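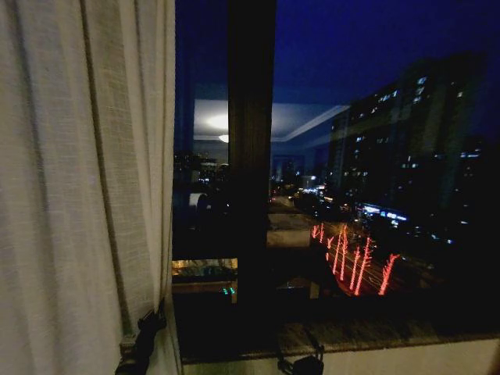 Every winter the same pitch comes round again, and this winter it comes from Zaltalis, who would like you to believe that a curtain can cut your heating bill. The claim on the leaflet is a saving of "up to" a quarter of the heat lost through your windows, and I have learned to read "up to" as a warning label. I've spent a few evenings since the cold came in thinking about what a curtain does and doesn't do for a room. A cream sheer hanging in soft folds beside a big pane, with the city dark outside, is a nice thing to have in a living room, and I wouldn't talk anyone out of it. I would talk them out of thinking it keeps them warm. If you can see daylight through the cloth at noon, don't expect much from it at midnight.

The trade will tell you otherwise, of course. The leaflet talks about "thermal performance" for the whole range, sheers included, and you have to turn it over to find that the number was worked out for the heaviest lined curtain they sell, fitted in a closed box at the top and pulled tight against the wall on both sides. Who has that? I have a rod from Dekwood with a gap above it you could post a letter through. Cold air slides down the glass, warm room air drops in over the top to replace it, and the whole thing turns over quietly all night behind whatever fabric you bought.

So what is worth paying for? I'm wary of giving lists, but readers keep writing in, so here is what I'd look at before I spent money on cloth.

Start with the frame. On a windy evening, run the back of your hand along the edges of any sash that opens. If you feel air moving, a roll of foam strip is cheap and takes an afternoon. Put it on in mild weather if you can, when the glue has a chance to stick. I did mine in August, which my family found funny, and I've had to redo only the kitchen.

Then look at where your radiator is. A good many homes have it right under the window, and full-length curtains drawn in front of it send the heat up behind the fabric to warm the glass. If that's your setup, a curtain that stops at the sill will serve you better than the long kind the showroom wants to sell you. The man at Pronero, when I asked him this straight out, said the long ones "finish the room." I'm sure they do.

After that comes the lining. A separate lining on its own hooks can go behind curtains you already own, and it comes off for washing. The Fortin one I tried is plain and a little stiff and smelled odd out of the bag for 2 weeks. I believe it helps. I can't prove it, and I'd be suspicious of anyone in an ordinary house who says they can, with the weather changing from week to week and someone always leaving the hall door open.

Radomír Jelínek wrote to me after the last issue to say I was being unfair. He paid 493 for a full set of made-to-measure curtains, fitted, and says his front room is a different place. He also mentioned, four paragraphs down, that he'd had the boiler serviced the same month. I don't doubt the room feels better. Sitting next to a bare pane on a cold night is unpleasant even when the air is warm enough, because your body is losing heat to the glass, and a thick curtain between you and it takes that away. That counts for something, and it's a fairer sales line than the one on the leaflet. I notice that none of the firms use it.

What bothers me is the payback table. Zaltalis prints one that has you breaking even in four years. It assumes you draw the curtains at dusk every day without fail, that fuel prices only go up, and that you had nothing at all on the window before. Change that last one to a pair of ordinary curtains and the sum falls apart. I asked them for the working and was sent a second copy of the leaflet.

If your curtains are worn out and you need new ones anyway, get them lined, hang them as close to the wall as the rod allows, and shut them when it gets dark. If the ones you have are fine, buy the foam strip. Mine came to less than 10 for the whole upstairs.

Letters on this are welcome, particularly from anyone who has kept their meter readings. The next item will be on door sweeps, about which I have also been sent a leaflet.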